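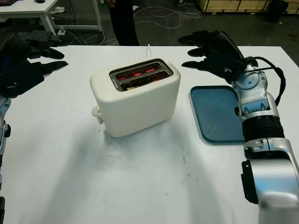

よくあるご質問(電動キックボード シェアリングサービス「Endetti」)

最終更新:2022年2月11日
対象:個人利用者、法人契約の利用者、ポート設置をご検討中の土地所有者

1. 登録とアカウント

Q1-1 登録に必要なものは何ですか。
運転免許証、本人名義のクレジットカード、SMSを受信できる携帯電話番号が必要です。免許証は原付以上を運転できる区分に限ります。国際運転免許証による登録には対応していません。

Q1-2 本人確認の審査にはどのくらいかかりますか。
通常は申請の当日中に完了します。画像が不鮮明な場合や、免許証の住所とアカウントの住所が一致しない場合は再提出をお願いします。裏面に住所変更の記載がある方は、裏面も必ず撮影してください。

Q1-3 一つのアカウントで複数台を借りられますか。
借りられません。一アカウントにつき同時利用は1台です。同行者の方もそれぞれ登録が必要です。

2. 料金

Q2-1 料金はどのように計算されますか。
基本料金と時間料金の合計です。時間料金は解錠の時点から返却処理の完了時点まで、1分単位で加算します。一時駐車中も加算の対象です。現行の料金はアプリの「料金」タブに表示されます。

Q2-2 予約だけで料金は発生しますか。
予約は無料です。最大12分間、車両を確保できます。時間内に解錠しなかった場合、予約は自動的に取り消されます。同じ車両を続けて予約することはできません。

Q2-3 領収書は発行できますか。
アプリの利用履歴からPDFを出力できます。宛名は出力前に一度だけ変更できます。法人契約の場合は、月次の請求書に利用者別の明細を添付します。

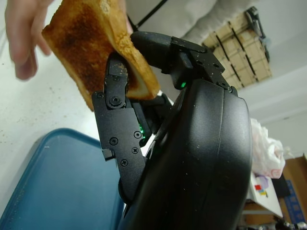 人の手とロボットハンドがともにつかんでいるトースト

3. 車両と走行

Q3-1 車両はどの機種ですか。
現在はPanix製の車両のみを運用しています。Martinelli製の旧型車両は順次引き揚げており、アプリの地図には表示されません。旧型車両が路上に残っているのを見つけた場合は、車体番号を添えてサポート窓口までご連絡ください。

Q3-2 最高速度を変更できますか。
できません。速度の上限は車両側の制御装置で管理しています。地図上で橙色に表示される区域に入ると、上限が自動的に下がります。位置情報の更新には数秒の遅れが生じることがあります。

Q3-3 ヘルメットは借りられますか。
有人ポートに限り貸し出しています。サイズはMとLです。無人ポートから利用される方は各自でご用意ください。

Q3-4 雨天でも利用できますか。
小雨であれば利用できます。大雨、強風、積雪または路面凍結のおそれがある場合は、運営側の判断で全車両の解錠を停止します。停止中に走行していた車両は、最寄りのポートまでそのまま走行し、返却してください。

Q3-5 走行中に電池残量が少なくなりました。
残量が低下するとハンドル中央の表示が点滅します。最寄りのポートで返却し、別の車両に乗り換えてください。電池切れで動かなくなった場合は、歩道上の点字ブロックや出入口を避けて停め、アプリの「走行不能」から通知してください。通知時刻以降の料金は請求しません。

4. 返却とポート

Q4-1 ポートの数を教えてください。
市内122か所です。このうち3か所が有人ポートです。3月に駅東側の区画を再編するため、一部のポートは位置が変わります。移設先は工事の7日前までにアプリで告知します。

Q4-2 ポートが満車で返却できません。
アプリで「満車」を選ぶと、近隣の空きポートが表示されます。表示されたポートへ移動する間の時間料金は、返却後に自動で減額されます。ポートの外に放置した場合、減額は適用されず、回収手数料をいただきます。

Q4-3 返却したのに利用中のままです。
通信の遅延が考えられます。車両から離れる前に、アプリを再起動して状態を確認してください。表示が変わらない場合は、ポート番号と車体番号が写るように停車状態を撮影し、サポート窓口へ送信してください。確認でき次第、料金を補正します。

Q4-4 所有地にポートを設置したいのですが。
幅2メートル以上、奥行き1.5メートル以上の平坦な舗装面が条件です。公道に直接面していない土地では、通行経路の使用承諾書も必要になります。申請は設置担当(Athina Galanis)宛てに書面でお送りください。現地調査の費用は当社が負担します。

5. 事故・保険

Q5-1 事故が起きたらどうすればよいですか。
負傷者の救護を優先し、警察へ届け出てください。そのうえでアプリの「事故報告」から、発生時刻、場所、車体番号を送信してください。警察への届出がない事故には保険が適用されません。

Q5-2 保険料は別にかかりますか。
対人・対物の補償は利用料金に含まれています。飲酒運転、二人乗り、名義貸しによる利用は補償の対象外です。携行品の破損も補償しません。

6. データの取り扱い

Q6-1 どのような情報を記録していますか。
解錠と返却の時刻、走行経路、速度、電池残量を記録します。経路データは運行管理会社のJireckに委託して処理しており、氏名と決済情報は同社に渡していません。

Q6-2 退会するとデータは削除されますか。
アカウント情報は退会手続きの完了後に削除します。未払い料金がある間は退会できません。事故報告に関する記録は、保険会社との手続きが終わるまで保管します。

お問い合わせ
アプリ内「ヘルプ」→「サポート窓口」
電話でのお問い合わせは短縮番号1659(契約法人の内線からのみ)
個人情報に関する窓口責任者:Hilkka Heinonen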